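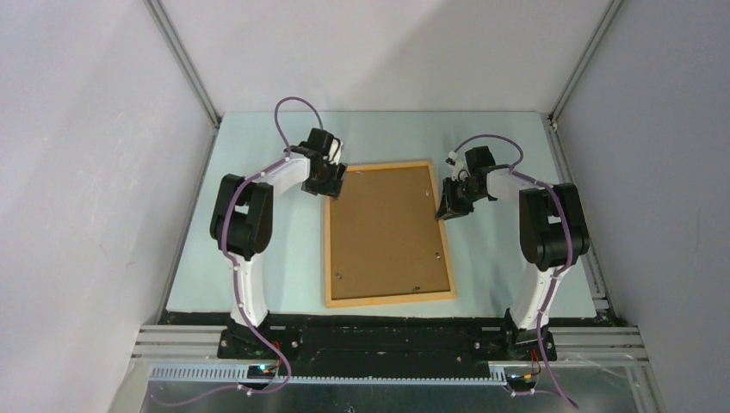

What causes most of the damp in older houses?

Everyday water in the air, from cooking, washing, drying clothes and breathing, settling on whatever surface is coldest.

---

## Notes - damp talk, evening version (40 min if I don't waffle)

Start with that question, say the answer, stop. Drink water. Let them disagree.

Hands up who's been told they have rising damp. Usually loads. Then hands up who had it checked by someone who wasn't selling the cure. Leave the gap, don't fill it.

Who I am - quick. Surveyor, mostly terraces, mostly before the first war. Grew up in one with a black corner behind the wardrobe. Mam bleached it every spring. Move on.

### What tonight is

- where the water comes from
- how to tell one sort of damp from another w/out buying anything daft
- the Fevberg houses
- what to do first, what to leave alone
- questions

Say now: notes are going round by email after, no need to copy down. (Ask Zohreh if she's got the list.)

### Three sorts. Keep it moving

**Condensation.** Warm wet air meets cold wall. Cold glass out of the fridge door, bathroom mirror, they all know this one. Worst in corners, behind furniture, north-facing bedrooms, the bit over the window. Black speckle. Worse in winter, goes off in summer. If it goes off in summer that's a big clue. Say twice.

**Rain getting in.** Gutters. Gutters gutters gutters. Slipped slate, cracked render, a downpipe joint that's come apart behind a bush. Patch gets bigger after a wet week, often one patch only, often brown edge. Tell the holly bush story if they look tired: man had three quotes for his chimney breast, joint was split behind the holly, he'd never seen it as the holly was there when he bought the place.

**From the ground.** Does exist. I get accused of saying it doesnt. Low down, tide mark, salts like fur on the plaster. Nearly always something helping it: flower bed piled against the wall, patio laid too high, hard cement where there used to be lime. Look outside at the ground level before anybody drills anything.

Fourth one nobody puts on the list - leaks. Slow ones. Under the bath, back of the washing machine. Turn everything off at night, read the water meter, read it again in the morning before the kettle. If it's moved, there you go.

### The meter thing

Pin meters. Hold mine up. Two pins, push in, it beeps. It's measuring how well the wall carries electricity. Made for timber. On plaster with salts in it will scream at a wall that's dry. So when someone pushes it in and sucks his teeth - ask what he's calibrated it against. Politely.

Fine for comparing. Same wall, same height, work along, see where it jumps. I do this every job. Pattern tells you more than the number does.

Don't get into carbide tests unless asked. Lost the whole room last time.

### Fevberg

Main bit. Slow down here.

Fevberg Terrace, 14 houses, brick, slate roofs, built as a row for the dye works. Kamran Ghaffari owned one and was sick of arguing with his neighbours about whose gutter it was. Wanted the same thing measured in every house at the same time. Everyone said yes in the end, the end house last.

Small loggers, the Burnovetti ones, one in the main bedroom and one in the kitchen. Temperature and humidity. Diary by the kettle as well, people wrote down washing, cooking, windows, heating. Diaries were patchy. One just said "stew" most days.

We ended up with 1,119 usable diary entries to put against the loggers. Tharun Namboodiri did that part, evenings, on his own laptop, and he'd want me to say some of the handwriting was a crime.

What came out -

- Bedrooms were wetter than kitchens overnight. People expect kitchens. But kitchens have a door opening and shutting, a fan, someone moving about. Bedroom has two people breathing and a shut door for the whole night.
- The line that mattered was 70. Seventy per cent humidity in the room, hour after hour, that's where the mould houses sat. It's higher still at the wall surface as the wall is colder than the room. The clean houses went over it too, after a bath or a big cook, but came back down by bedtime.
- Indoor drying. Every mould house dried clothes inside with the door open to the landing. So did some clean ones. Difference was where the air went afterwards.
- Heating. This is the one people get cross about. Houses that kept a low steady heat, 17 in the bedrooms, did better than the ones that went cold all day then roasting at six. Walls never warmed up in the roasting ones. Air did. Warm air holds more water, cold wall catches it.

Pause. Somebody will say bills. **Agree with them.** It is about money, lots of it is about money. I'm not going to stand here and tell people to turn it up. Say what can be done for nothing first, then for a bit, then for a lot. That's the next section so do it in that order, don't skip to fans like in April.

Zohreh Mahmoudi's house - she's happy for me to use it, she may be in the room, don't point. Back bedroom black in the corner, painted over with Bovodar twice. Stain came back through. Wardrobe tight against the outside wall. Moved the wardrobe to an inside wall, left the door ajar at night, cleared the trickle vent which somebody had painted shut. Stain cleaned off and hadn't come back by the following winter. One house, one corner, don't oversell it.

And be fair, the Bovodar wasn't the problem. Paint's paint. It was going onto a cold wet wall.

### Costs nothing

- Lids on pans.
- Gap behind big furniture, a hand's width.
- Kitchen and bathroom doors shut while it's steamy, window open in there, then leave it a while after.
- Washing in one room. Door shut, window open a crack. Bathroom's best.
- Wipe the windows in the morning and wring the cloth down the sink. DON'T put it on the radiator. Everybody puts it on the radiator. The water goes straight back up.
- Check the vents. Half of them are painted over or stuffed with newspaper. I once found a newspaper older than me, got quite absorbed in the football.
- Go out in the rain and look at your own gutters. Coat on, look up. Best survey you'll ever get.

### Costs a bit

- Extractor fan that works. Test: sheet of loo paper on the grille, does it hold. Loads don't. Check it goes outside and not just into the loft!!
- Humidity dial for the bedroom, cheap one's fine.
- Gutter clearing every autumn after the leaves are down, split it with next door.
- Dehumidifier. I get asked every time. They work, they're noisy, they cost to run, they're good for drying washing in a small shut room. Won't mend a gutter.

### Costs a lot

- Pointing in lime, if it was lime to begin with. Cement on soft brick traps the wet and takes the face off. Pass the brick round here. Heavy, warn the front row.
- Lowering ground outside. Horrible job, works.
- Insulation. Good but do it after the wall's dry and think where the water will go. Don't get drawn into foam. Refer to Rhydian Gwynne's sheet at the back table, he's done it far better than me.
- Chemical injection. My view: last thing on the list. Say it's my view. Hooman Kiani was at Pakzad for years doing injections and he sees it differently. He says on the right wall, with the plaster done properly after, it holds. We've had this out over many pies. Fair to give his side.

### Getting someone in

Pay for the survey seperately from the work. If it's free, ask what they sell.

Ask them: did you look at the roof and the gutters? did you go outside at all? what else might it be? If the report's done in the hall in ten minutes with a beeper, thank them and carry on looking.

Renters - say it in writing, with photos and the date, keep a copy. Take one of the whole wall and then one close up, close up on its own could be anyone's wall. If the answer is "open a window", reply with what you've been doing and the humidity readings. Council's housing team is the next step. I'm not a lawyer, tell them that, there's an advice desk number on the handout.

Health bit, short. Babies, asthma, older people, don't sit on it. Talk to the GP. Big patches - don't brush it dry, you send it all round the room. Damp cloth, gloves, window open, bin the cloth. Never mix bleach with anything.

### If running late

Drop the fourth sort, drop lime, keep the radiator cloth. Keep the wardrobe.

### Questions I'll get

*Cellars?* Meant to be a bit damp, a lot of them. Airflow, don't tank it for the sake of it, don't keep your wedding photos down there.

*Blocked up fireplace?* Needs a vent in the room and a cowl up top. Common one this. Stain on the breast can be old soot salts, pulls water out of the air.

*Plants?* A few, no bother.

*Fish tank?* Lid on.

*Will it affect selling?* Can do. Fix gutter, keep reciept, show the buyer.

*Would you come and look at mine?* Card on the back table. Not tonight.

Chairs back against the wall after, hall wants them in stacks. Get the brick back off whoever's got it.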